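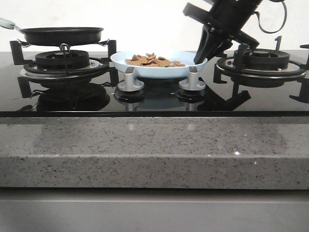 I'd been meaning to get to the open day at Killitz for ages, and in August I finally caught the train to Reltulstead and went. I'd half expected a sales pitch and a paper cup of squash, but they had put us in front of a proper hob set into speckled stone, with a pale blue bowl of something thin and brown in the middle and a black robot arm pointing down at it. I was charmed before I'd even got my coat off!

The group was small enough for everyone to get a good view, and we had two sessions with a tea break between them. The kitchen project is called Flindlow, and they told us they had logged 972 practice runs since it began (I wrote that on my hand, having forgotten my notebook).

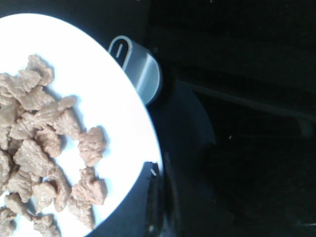 What I liked most was how willing the team were to stop and chat. I asked a great many daft questions – does it mind crumbs, does it ever get a day off – and got a kind answer to every one of them, even the one about crumbs, which went on rather longer than I could follow.
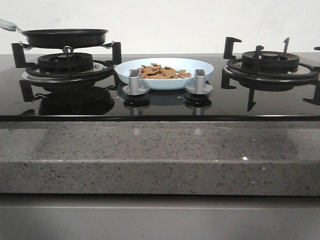 *4 min read, 436 words in the longer write-up*

After tea I had a good long natter with a couple from the next village, who wanted to know whether it could manage a Sunday roast. I told them I can barely manage one myself.

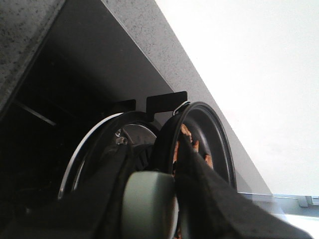
The train home was late, so I sat on the platform with the Mladenović leaflet they had given us all on the way out, which is mostly about joints and motors, and read it twice. I've put my name down for the next one, and I'll take a notebook this time.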